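Der kleine Tisch mit der Schublade

Im Januar habe ich mir vorgenommen, jede Woche eine Sache in der Werkstatt in Ordnung zu bringen. Angefangen habe ich mit dem kleinen grauen Tisch, weil er am meisten im Weg steht und weil ich ständig etwas darauf abstelle. Eine Dose, noch eine Dose, irgendeine Tüte. Abends gehe ich heim und am nächsten Morgen steht alles noch da.

Den Tisch habe ich von Eugeniusz Domański übernommen, als er seine Räume in Zasow aufgegeben hat. Er hatte ihn seit 1997 und wollte kein Geld dafür. Ich habe ihm dann doch etwas gegeben, dazu einen Kasten Bier. Transportiert haben wir ihn quer im Kombi, die Schublade lag extra auf dem Beifahrersitz.

Die Platte ist glänzend beige und lässt sich gut abwischen. Dafür sieht man bei Deckenlicht jeden Streifen. Ich nehme ein feuchtes Tuch und reibe trocken nach, mehr braucht es nicht. Scheuermilch habe ich einmal an der Unterkante probiert und es dann gelassen.
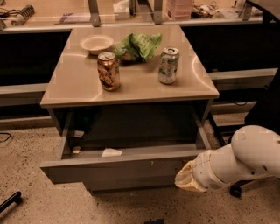
Mit der Schublade ist es schwieriger. Sie geht über die ganze Breite, und in eine breite Schublade ohne Einteilung wirft man eben alles hinein. Papierservietten vom Imbiss, kleine Schnipsel, Kassenzettel. Ich habe beschlossen, dass dort nur noch Dinge liegen dürfen, die ich am Tisch auch benutze: Stifte, Klebeband, der Zollstock. Alles andere kommt in den Müll oder ins Regal.

Für die Einteilung wollte ich zuerst fertige Einsätze kaufen. Bei Rukness gab es welche, 400 Millimeter lang, die hätten gepasst, waren mir aber zu hoch. Jetzt schneide ich mir Streifen aus Restholz zu. Innen habe ich 494 Millimeter gemessen, das ergibt mit fünf Fächern eine brauchbare Breite. Leimen will ich nichts, die Streifen sollen nur gesteckt sein – dann kann ich später noch umbauen.

Die Macke vorne auf der Blende lasse ich. Überlackieren würde man bei dem Grau sofort sehen, und den genauen Farbton bekomme ich sowieso nicht mehr.

Oben auf dem Tisch bleibt in Zukunft nur die flache Schale stehen, für Schlüssel und Kleinkram. Leere Dosen nehme ich abends mit nach vorn zum Pfand, Chipstüten kommen gleich in den Eimer. Dafür muss ich den Eimer näher an den Tisch stellen, bisher steht er hinten an der Tür.

Nächste Woche ist die lange Werkbank an der Reihe, vor allem der Platz darunter.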